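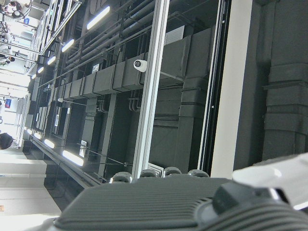
Room check before the May evening classes
4 min read

Walked by Wakana Sekiguchi, with Kevin Alvarado holding the clipboard and most of the opinions.

Exit door, hallway side: PASS. Opens all the way. The sign asking people to keep it closed has been taped over the sign asking people to keep it clear.

Exit door, yard side: FAIL. Sticks at the bottom. Kevin got it open with his hip, but we can't issue everyone Kevin's hip. Planing booked with Werner.

Fire extinguisher: PASS. In date, pin in. Still doing part-time work as a coat hook.

Posted occupancy: PASS, on paper. The card says 200. I would like to meet whoever measured this room, and also see them fit 200 people in it.

Stacking chairs: 6 pulled for loose legs. Two were in last year's report with "monitor" next to them. They have been monitored.

First aid kit: FAIL. Plenty of triangular bandages, no ordinary ones. Na-rae Jin to restock. 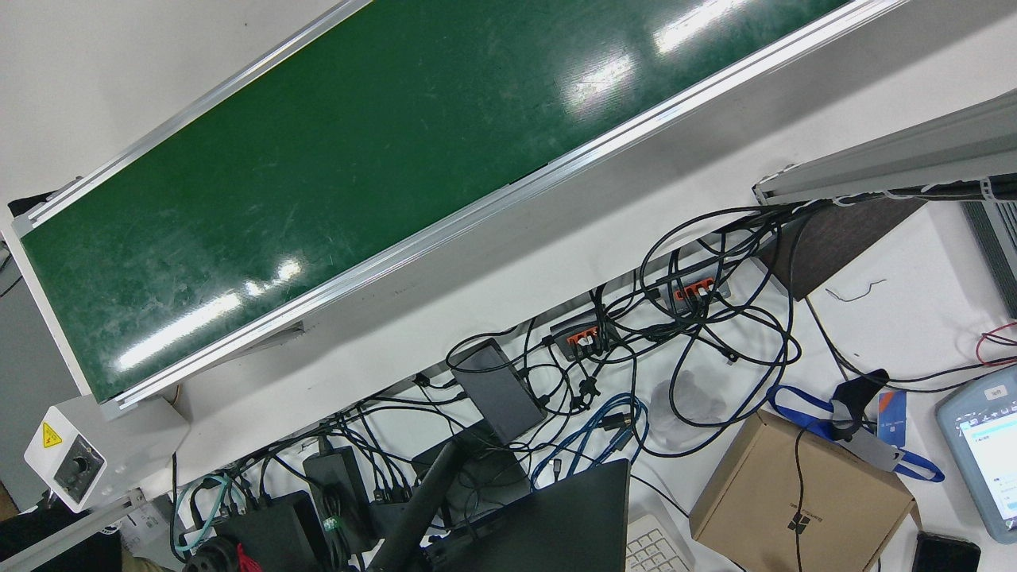
Wall fixings: PASS. Pulled on everything screwed to a wall and nothing pulled back. Please go on not sitting on ledges.

Extension cords: FAIL. One cord plugged into another, feeding the Bena kettle. Unplugged it. Expect it back by 7 p.m.

Floor: PASS with comment. Lifted tile by the sink is now flat under tape. The tape is beginning to lift.

Emergency lighting: NOT TESTED. The test key is with Vasiliki Athanasiadis, who says it's with me.

Recheck fails before first class. Sign-off: W.S.

2 comments
6 shares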